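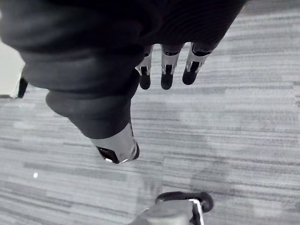

Fustell four-digit hand with black fabric cover, over office carpet.

Fustell Hand, covered version
Sold and supported by Brevton

Most people who land on this page have already seen a video of a robot hand folding a shirt and have been asked by someone upstairs what one would cost. We can help with the second part. The shirt is between you and your programmer.

The Fustell is a hand with three fingers and a thumb, sold with a fitted fabric cover. The finger joints are left bare below the hem, where they need to move, and the fingertips are black. The cover takes up everything above that. It bunches when the hand reaches down and it will never look tailored. We have stopped apologizing for this at trade shows.

What you get

Hand, with one cover fitted and one spare
Wrist plate (tell us your arm model when you order, please, and not the week after)
Cable set
One set of replacement fingertips
Printed setup guide, 26 pages, four of them useful on day one

What you don't get

The arm. The table. The person who knows where the emergency stop is. Every quarter somebody budgets for the hand alone and discovers that it doesn't do much lying in its foam.

Planning your budget

The hand is quoted per order and the quote holds until the end of the month it was written in. Beyond that, the lines people forget are these:

Spare covers. Fabric wears, and it wears fastest at the base of the thumb. Covers are sold in packs of 4. A lab that runs the hand every weekday should put one pack in the first year's budget and see how it goes.

Fingertips. We suggest an inspection every 400 hours of use. Put it in a calendar that belongs to a person.

Yearly service. The hand comes back to us for service every 2000 hours or once a year, whichever arrives first. You'll be without it for a while, so don't book the big demo for that week. August is our quietest month and the best time to send it in. It is also when everybody at your end is on vacation and can't find the shipping case.

Floor space. If you plan to work in an ordinary office, with carpet and chairs and things on casters, walk the full reach of your arm before you sign anything. Move the furniture, then come back after lunch and see where the furniture has gone. Customers with a dedicated room laugh at this paragraph. Customers without one have usually called us about it.

Covered or bare?

The bare version costs less and photographs better. The covered version keeps lint and crumbs off the upper mechanism, and visitors seem less inclined to poke it. If your work is near floors or fabric, buy the cover. If it's on a clean bench and your funding depends on a brochure, buy the bare one and we'll say nothing.

Will it fit my arm?

Wrist plates are in stock for the Oduvwood and Brophy arms. For anything else, send us a drawing of the flange. A phone photo with a ruler in it has been known to work – a phone photo without a ruler has been known to cost people a second wrist plate.

Can we try it first?

Yes. Loan units go out for short trials, shipping paid by you both ways. Please return both covers. Diarmuid Keogh runs the loan list and keeps a record of who didn't.

Ordering

Quotes and purchase orders go to Conall Mac Mathúna through the contact form. Include your arm model, the mounting position, whether you want the hand covered or bare, and the name of whoever will sign for the delivery. The case is heavier than it looks, and your front desk would like some warning.

Prices and stock last reviewed Monday, February 5, 2024.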